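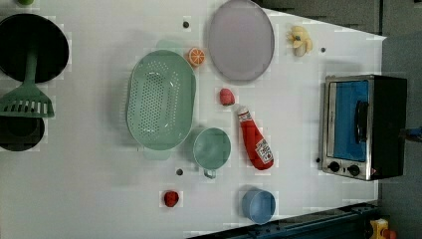 Play kitchen, mint-green colander and all.

Okay friends, my November tune-up notes, in case they help anybody else putting a bike away for the winter (mine's the old Kemura)!

1/ Wipe the chain down before you oil it. I skipped this for 3 winters and oh boy, the grit in there.

2/ Pump the tires to 60 psi and hang the bike up if you've got a hook. Mawuli Aidoo lent me his, bless him.

3/ New brake pads were six bucks. Still waiting on the Tramel cables, so more next week!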